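Rashidi Student Robotics Program
Project Gallery: Two-Arm Handling

Students in the Rashidi program study how a pair of robotic arms can work with common household items. The course is led by Erick Ogola and Beatrice Lukumay and meets through July. Teams of six plan each task, run it, and record the results in a shared log, which now holds 1,531 entries.

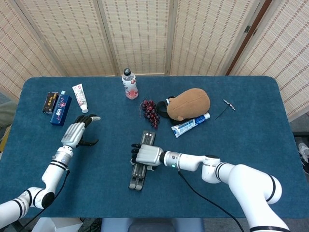 Two-arm station with household objects on blue felt. The right hand is at the gray folding stand.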